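Workshop notebook, Masbridge
8 Oct 2025

Indigo vat, second attempt

Back at the vat today after leaving it alone for far too long in September. Top of the liquid was a flat navy with no bronze on it at all, and the smell had gone from hay to something more like a pond. I almost dumped it. Noboru Amano talked me out of that (he keeps a vat going all winter in his garage, so I do what he tells me) and said to feed it and wait before deciding anything.

So: warmed it slowly with the aquarium heater, stirred in a spoonful of fructose and half that of lime, one slow circle around the wall of the pot, lid on. Did NOT lift the lid every ten minutes like last time. Went off and scoured cloth instead.

Two hours later there was a coppery skin on top and the liquid underneath had turned that murky yellow-green. What a relief! I did a dip with a scrap of the Sugiyama cotton and it came out green and went blue on the line in a couple of minutes, just like it should.

Scouring

The cotton came to 442 g dry. Soda ash and a squirt of the plain soap, simmered for an hour and a half. The water was the color of weak tea when I poured it off, which surprised me for cloth that was sold as ready to dye. Did the whole thing again with fresh water and it stayed almost clear. From now on everything from Sugiyama gets two rounds, no matter what the label says.

The linen from Hesau I only did once. It weighs 353 g and was already soft. We'll see if I regret that when it streaks.

Dips

Five dips for the cotton, three for the linen, one minute under each time and then air until no green was left. I pulled too fast on the second cotton dip and trapped some air in a fold, so there's a pale crescent near one corner. Setsuko Matsuda says leave it, she likes it. I don't, but another dip won't even it out now and I'd rather save the vat.

The linen is lovely so far, a dusty middle blue – lighter than the cotton, even allowing for fewer dips. It's still drying as I write this, so take that with a grain of salt. I'll compare them properly once they're both rinsed, soaked in a little vinegar water and ironed.

Vat temperature sat at 31 C for most of the afternoon. I think the left side of the pot runs cooler, where the heater doesn't reach. Should move it.

Pink notes for the next pot

Setsuko wants a soft pink to go with the blues for the Cekerora order, and we've been going around in circles about what "soft pink" means. Her word was "salmon", mine was "ballet shoe", and neither of us had the same thing in mind. Pale pink, no orange in it, is where we ended up. The slides are near enough to the right color to work from.
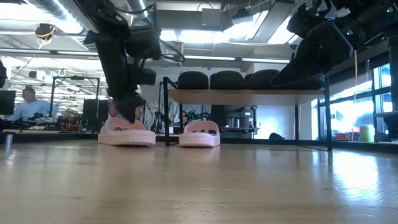
To try, in this order

Madder at very low strength on alum-mordanted cotton, kept well below a simmer so the browns stay out of it. I have a jar of ground root that's old but smells fine.

Cochineal, tiny amount, with a pinch of cream of tartar on wool only. On cotton I've only ever gotten a sad lilac out of it.

Avocado pits, if Noboru still has that bag in his freezer. Long soak overnight, then strain.

Also buy: pH strips, more clothespins, a second lid that fits.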